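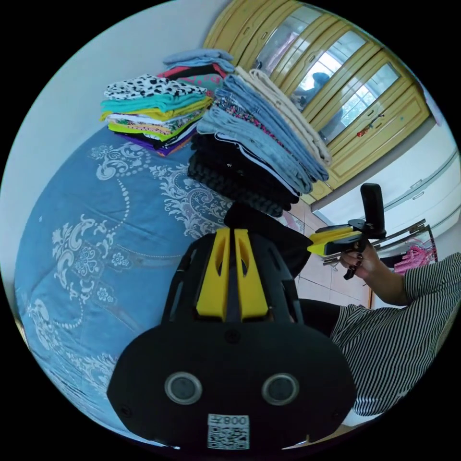
At Hemance in November. Photograph: Sota Kobori

A stitch and a good long chat: Ottilie Zürcher on a life spent mending other people's clothes

I had meant to stay for an hour with Ottilie Zürcher and I stayed until the street lamps came on, which I'm told is a common mistake. She runs Hemance, the mending and alterations shop halfway up the hill, and she talks the way some people knit, steadily and without looking down, so that you suddenly notice there's rather a lot of it and that it has a shape.

She began at 14, taking up trousers for her uncle's friends at the kitchen table. "They paid me in cake, mostly, and I was perfectly happy with that," she says. "My mother wasn't, because I'd leave pins in the chairs. She sat on one at Christmas and I was sent to learn the trade properly, to get me out of the house I think!"

Learning it properly meant four years with a tailor called Orlando Arango, and his name comes up so often in the afternoon that I started to feel I owed him a letter. He made her unpick for the first six months. Collars, waistbands, the linings of old coats, all taken apart and laid flat and put in order. "I thought it was a punishment," she says. "I was desperate to be at the machine. But you can't put a sleeve back in if you've never looked at how somebody else put it in first. He'd say, read it before you cut it. I still say that to people and they look at me as if I've gone soft."

We got on to hems, as I suppose we were bound to. Ottilie has strong feelings about them. A hem on a heavy wool skirt wants to hang overnight before anyone goes near it with chalk, she told me, and a hem on anything cut on the bias wants two nights, and a customer who is going to a wedding tomorrow wants it in an hour. "So you do it in an hour," she sighs, "and you tell them to stand up straight for the photographs."

Jeans are a different matter, and there are a great many of them. She keeps a ledger for every year (a proper one, green cloth covers, ruled by hand) and she fetched last year's down to show me. There were 577 jobs in it, and 240 of those were jeans – mostly the seat, mostly the same patch of the seat, and mostly, she says, from people who cycle. She darns them on the machine, back and forth over a bit of old denim tacked behind, and she won't use the iron-on sort of patch. "It goes like cardboard, and then it tears all the way round the outside, and you've got a bigger hole than the one you started with. I've got nothing against the people who sell them. I just wish they'd sell them to somebody else."

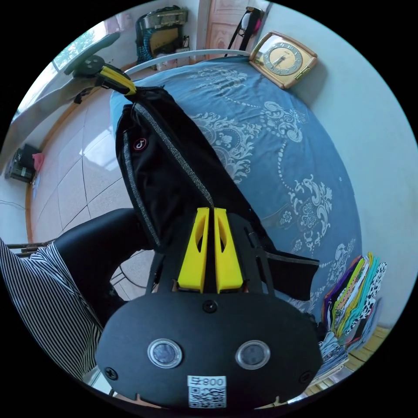
A garment held by its edge.

I asked what she finds hardest and expected her to say silk. She said zips. Then she said silk. Then she told me about a wedding dress that had belonged to the grandmother of one Ulises Cáceres, whose daughter wanted to wear it, and which had been kept folded for so long that the creases had begun to split. It took her most of a winter. She backed every crease with fine net, by hand, and the daughter danced in it until two in the morning. "I'd told her she could stand in it and perhaps sit," Ottilie says. "I didn't say a word about dancing. I'd have said no!"

There was nearly no Hemance at all. When the lease came up on the little shop, she was 500 short of the deposit and had already asked everybody she could decently ask. The rest came from Reda Benmoussa, who had the shoe repair place next door and wanted, he told her, somebody on the other side who would be quiet. "Well, he got me," she says. "And a steam iron that hisses like a goose. But we had lunch together nearly every day for nine years, so he can't have minded very much." He has since moved to Jatoi to be near his sister, and he posts her his shirts. The collars get turned and the shirts go back, usually with a jar of something in the parcel.

What she'd like, if anyone reading this feels moved, is for people to bring things in sooner. A button that's hanging is two minutes' work. A button that has gone, and taken a bite of the cloth with it, is half an hour and a hunt through the tin. She'd also like you to wash it first, please, and to empty the pockets.

She does teach a little these days. Her evening class is small, and it begins, of course, with unpicking. I asked whether the students complain about that as much as she did.

"Oh, worse," she said, quite cheerfully, and went to put the kettle on again. "One of them has asked for his money back twice. He's got lovely hands, though. I've told him he can do a cuff after Easter."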